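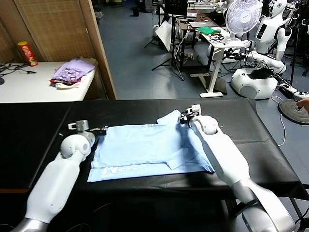
Figure 2. Folding a T-shirt on a cloth-covered table.

3.2 Garments and folding order

The Haldale set contains 29 garments, all of them in household use before the study. Each was folded according to the order set out by Ghiță: sleeves first, then the sides, then the hem to the collar. Shirts with printed lettering were treated as a separate group – print stiffens the fabric and changes where a crease will settle. In all, 885 folds were recorded. Six were left out of the analysis, as the collar had turned under before the second step.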